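Rellham location shoot – set safety walkround, series 2 ep 4
Done before crew call, 7.30am. Comments as I went, sorry for the state of them.

1. Fire exits clear
Yes at the front. Back one had flight cases across it AGAIN, moved now. Please keep it clear between takes as well as at wrap.

2. Extinguishers in date
All fine. The one by make-up has lost its sign, need a new one.

3. Cables and ramps
Mostly good. Gap in the ramp by the monitor tent, taped for now – needs a proper section from the Brundent van.

4. Lamps and stands
Sandbags missing on two stands in the hallway. Fixed. Safety bonds on everything overhead, checked each one. 3000 watt lamp outside the window is too near the hedge, move it back before it goes on.

5. Generator
Fuel ok, drip tray ok, barrier up. Hours meter says 519, so service is due, have told Fludside. No answer yet.

6. Stairs and balcony
Handrail solid. Balcony NOT to be used until the Lahlou rigging sheet is signed. That means nobody up there for a quick look either. Chase sheet.

7. Numbers in the study
Limit is 19 including cast. We were over at rehersal. Door person needed for the seance bit, everyone wants to watch it.

8. Stunt mats
Two ok, one split down the seam. Binned it. Replacement before the fall is shot, no mat no fall.

9. Props and dressing

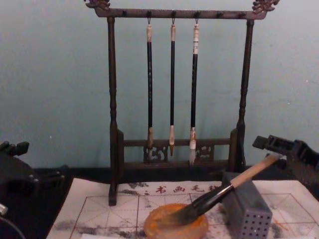 Tall or tippy dressing needs fixing down before any action, this got missed on ep 3 and we lost a vase. Museum wax on small stuff, screws on anything an actor might grab. Same goes for table pieces like the dark brush rack with the three brushes hanging off it – give it a nudge test, and check the little metal loops are properly over the pegs. Wax off with a plastic scraper only.

10. Smoke and haze
Not in use until the night scenes. Detecters to be isolated by the site office and back on at wrap, write both times on the board.

11. First aid
Kit full. Eyewash out of date, reorder.

Outstanding: ramp section, rigging sheet, mat, eyewash, exit sign. Recheck 4 and 6 after lunch.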